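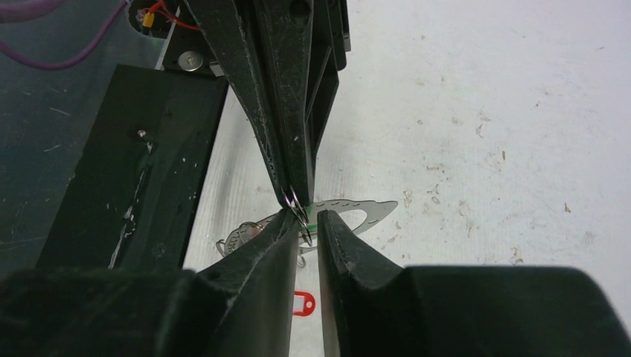 A thin silver ring between black grippers

About Drukalari

We help small shops find a place to trade, and we love doing it! Drukalari started with one empty storefront on Strachan Street and a landlord who was willing to try a three-month lease instead of the usual five years. A tea seller moved in that September, stayed, and later took the unit next door (we still buy our tea there).

These days we look after 154 storefronts in 18 shopping streets, most of them under 800 square feet. Some are let for a weekend, some for years. Our tenants sell shoes, lamps, noodles, secondhand coats, fishing tackle and a great many candles.

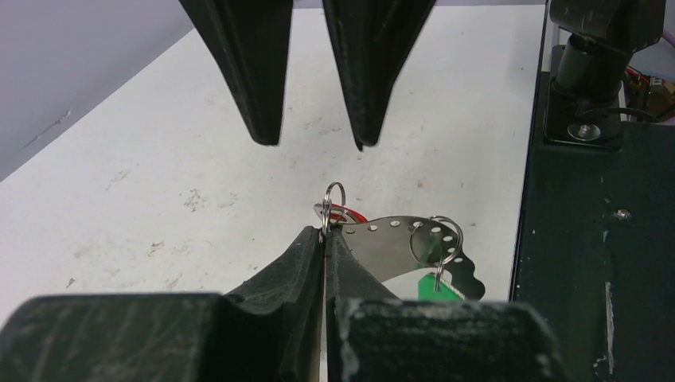 Rents are listed in full on every unit page, with utilities and trash pickup already in the number. If a street has gone quiet, we go back to the owner and ask for a lower rent before the lease is up, and quite often we get it.

We also run Prurico, our free evening course for first-time shopkeepers. Over 500 people have come through it so far, and the session on reading a lease is always packed. Esik, our newest street, opens its first doors soon, and we can't wait to see who moves in!

Our office is on the ground floor at Strachan Street, with the green door. Come by, bring your floor plan, and we'll put the kettle on.

We use cookies to remember your preferences. Accept | Manage settings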